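SKALTOW HOUSE — ROOM INSPECTION CHECKLIST
Sleeping rooms, first floor
Room: 13
Month: June
Inspected by: Chia-jung Kuo
Copy to: Roswitha Lenz (house office), Callum Fothergill (repairs)

Marks used: OK / Watch / Repair / Not checked

1. Door and way out
Door opens fully from inside without key — OK
Door closes by itself — Watch. It closes, but the last part is slow. Callum, please adjust the closer when you have the tool with you.
Evacuation plan on back of door — OK, new version is in place.
Corridor in front of room free — OK

2. Smoke alarm
Test button pressed, sound heard — OK
Date label on the alarm — Repair. The label is not readable any more. I wrote the alarm in the list as number 205, please confirm with the Brultum paper.

3. Window
Opening limiter holds — OK
Handle — OK, a little stiff.
Curtain distance to heater — OK

4. Electricity
Sockets fixed tight to wall — OK
Extension leads — OK, none under the carpet or behind the mattress.
Bedside lamp — Watch. The cable is good but the switch becomes loose. Dulce Becerra has reported the same lamp type in two other rooms.

5. Bed and wall by the bed
Frame stable, screws tight — OK
Mattress label present — OK
Sheet lies flat — OK, see comment.
Wall surface — Watch, see comment.

Comment to point 5: The sheet is the olive one and it is smooth enough. Only at the wall side it is a bit rumpled. The wall is white and mostly clean, but it has a small handwritten mark in dark reddish pen and, further to the right, a small dark smudge. Please try first with the soft sponge and water. If the mark stays, we paint this part together with the next painting round and do not make a separate order.

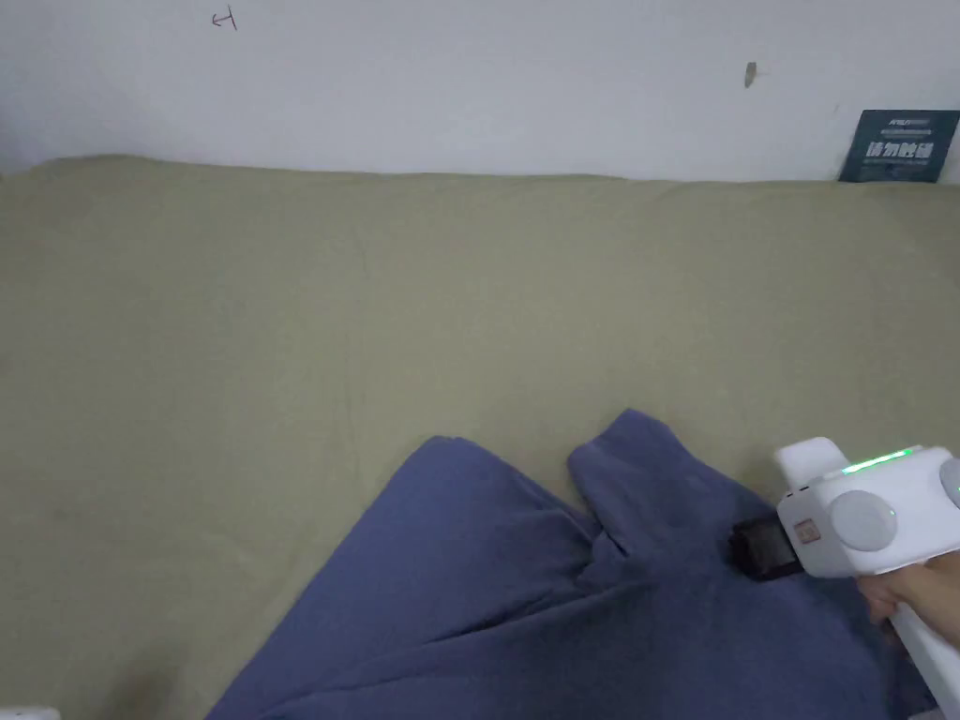
Room 13, bed and wall. Pen mark at upper left, card at the right end.

The dark blue card with "请勿触碰" (please do not touch) leans against the wall and is not fixed. I left it where it was. If the card should stay in the room, Roswitha should decide the place for it and write it in the room list. The blue cloth on the sheet was also left, we do not move clothes during an inspection. For the cleaning team it is the same rule.

6. Heating
Valve turns from 0 to 5 — OK
Leak under valve — OK, no leak.
Cover — Watch. One corner has a sharp edge. File it or put a cap.

7. Floor
Tripping places — OK
Carpet edge at door — Repair. It stands up over a length of 70 cm. Please glue it again before the next guest week.

8. Storage
Wardrobe fixed to wall — OK
Top shelf without heavy things — OK
Spare blanket in bag — Not checked, Yolotzin Xolalpa had the key for the cupboard.

Open points for Callum: door closer, alarm label, lamp switch, heater cover, carpet edge.
Open points for office: place of the card, key of the cupboard.

The order number for the glue and the caps is 2480, from Plandico. Please write your name beside each point when it is finished and return this sheet to the tray in the office.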